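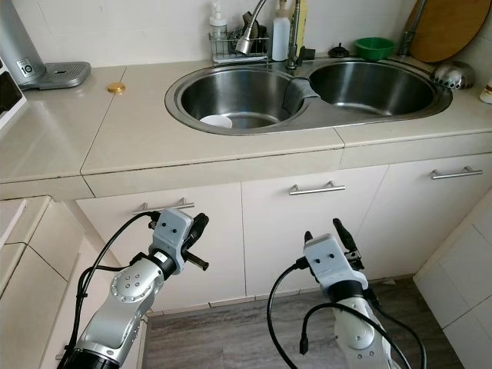

A double-bowl sink is a kitchen sink with two basins formed in, or joined to, a single unit and served as a rule by one tap. It is used mainly for washing up by hand, one bowl holding the wash water and the other taking rinsed items or waste. The bowls may be equal or unequal in size, and they need not share a shape. In the stainless steel unit set into a tiled worktop shown at the head of this article, the left bowl is round and deep and the right one slightly larger, with a grey cloth laid over the divider and a tap with a tall curved spout rising behind.

Terminology

In British trade use "bowl" and "basin" are interchangeable for kitchen units, although "basin" alone more often means a bathroom fitting. A unit with one full bowl and one much smaller one is sold as a one-and-a-half bowl sink. The wall between the bowls is called the divider or bridge. Where the divider stands lower than the outer rim, it is known as a low divide.

Construction

Most units are pressed from stainless steel sheet. Deep bowls are usually drawn separately and welded to the deck, after which the joint is ground and brushed. Ceramic, enamelled steel and composite versions are also made. A bowl depth of 200 mm is common for the main basin. Shallower bowls leave more room in the cabinet underneath, but water splashes over the rim more readily.

Each bowl has its own waste outlet. The two outlets are generally joined below the worktop and discharge through one trap. An overflow is fitted to at least one bowl, and on low-divide units it may serve both.

Installation

Inset units rest on the worktop by a rim, which is sealed underneath. Undermounted units are fixed from below and need a worktop material with a waterproof edge. On a tiled worktop the inset form is usual, as the rim covers the cut edges of the tiles. Grout lines next to the rim hold water and are the commonest point of leakage into the base cabinet.

The tap is placed centrally behind the bowls or directly behind the divider, and the spout must swing far enough to reach both. A high spout gives clearance for stockpots and tall jugs. In hard water districts, scale forms at the outlet and along the base of the tap body.

Arrangement of the surrounding worktop

Units without a moulded drainer depend on a separate rack. This normally stands behind or to one side of the bowls, and a wire rack on a flat worktop needs a tray or mat to catch the run-off. Washing-up liquid and hand soap are kept within reach of the tap, often against the splashback. Colanders and chopping boards, if left near the sink, dry faster standing on edge than lying flat. A wooden board should be dried on both faces to limit warping.

Use and care

Hand washing in two bowls takes glasses first, then cutlery, plates and pans. Cloths are wrung out and hung over the divider, the tap or a rail. Steel bowls are cleaned along the direction of the brushing with a soft cloth. Chlorine bleach left standing can pit the surface.

Manufacture

The Dodmont pattern, with unequal bowls and a low divide, was introduced by the Ivstead pressing works as model 154. The Tromen pattern followed with a round main bowl and the same waste spacing, 500 mm between centres.

See also

Draining board
Splashback
Waste trap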